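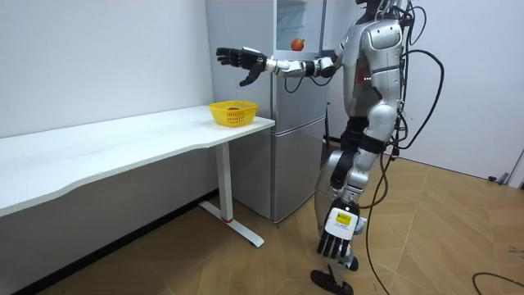 Talk notes – "Who restocks the break room?" – Covton staff day, Sunday, 2 pm slot

Open with the question, wait for hands. Who here has done fridge duty? Keep it light, then give the number: 171 people share our kitchens at Cikness, and restocking them was always an extra on top of somebody's real job.

Explain the trial. We call it Ferero. A humanoid works between the desk and the refrigerator, with fruit and small items going in a basket. I love this project, so slow down here!

What it changes for people:
- Reception gets the first part of the morning back. Say what they chose to do with it – two of them now run the visitor tours.
- Somebody still has to decide what gets ordered. That job got bigger, and more fun.
- Three colleagues trained as operators. None of them had a technical background. Big pause, let that land.

Next slide.
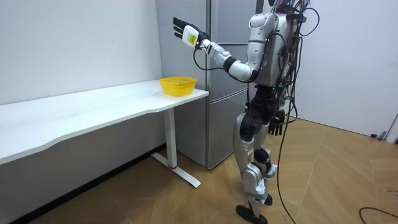
Slide 2: Arm out over the desk, yellow basket at the near corner.

Talk about the cables. First thing everyone asks! Yes, they're all over its back and along the floor, and yes, they limit where you can walk. We changed how we move through the room, and the team on site drew up the new route themselves.

Be straight about pace. A person is faster at this today. I still get a kick out of watching that hand open over the basket.

Worries I heard in the Châu office, answer both:
1. "Will my hours go down?" Hours stay the same through September, then we review together.
2. "Who do I call when it stops?" The operator on shift. Number goes on the door.

Leave time for questions. Sign-up sheet for operator training is by the coffee.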